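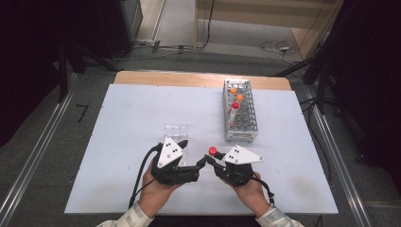
A red-capped tube lifted from the metal rack at the Korkberg open day.

Do you love coming home from a day out with a head full of ideas for the kitchen drawers? I spent Saturday at the open day in Korkberg, where they let you stand right up close to the sorting table, and I took so many notes (on the back of my parking ticket, mostly!). Most of it was tubes and racks, but it works wonders on spice jars.

Sort by cap color. Two orange caps and a red one were in the metal rack, and I could tell them apart from where I stood. I've since put a dab of red nail polish on every hot spice lid, and orange on the sweet ones.

Put something pale underneath. They work on a white board laid over the table. An old white cutting board does the same for beads, screws or pills, and you'll spot a dropped one right away.

Give tall, skinny things a hole each. Vanilla tubes, glitter, drill bits, cake thermometers – they all stay upright in a rack with round holes. I drilled mine from a scrap of shelf, 2 rows, and sanded the edges with 200 grit.

Hold just one at a time. The gripper jaws pinch just the one tube, and kitchen tongs with silicone tips will do that nicely in a crowded jar.

Next one is in May, over at Urnden. Bring a real notebook!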